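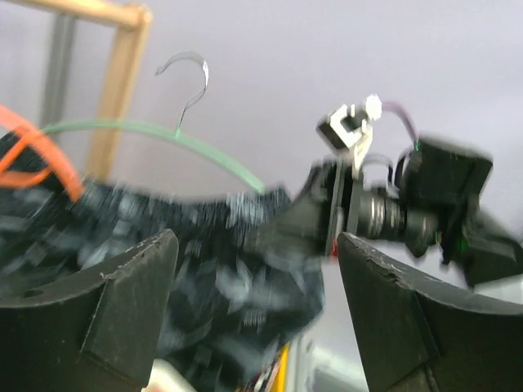 According to Ashraful Sultana, the Stelen Naval Air Station was "never meant to outlast its first commander", and most later accounts have followed that view. The station stood on the northern shore of Drollen Bay and trained helicopter crews for search and rescue duties.

Its first commanding officer was Captain Craig Crichton, who had previously led a patrol squadron at Nicholas. Under Crichton the station operated 12 aircraft and had a complement of 510 officers and ratings. Training lasted seven months and ended with two weeks of night flying over the bay.

Crichton was succeeded by Commander Kavinda Selvanayagam, a former instructor, who moved the engineering school to Dotano and lengthened the main runway. The move was unpopular with the ground crews – many had families in Stelen – and was partly reversed by the next commander, Obaidul Abeysekara.

Flying ceased on 3 Jul 2019. The control tower and one hangar remain in use by the coastguard, and the station's log books are held at Dotano.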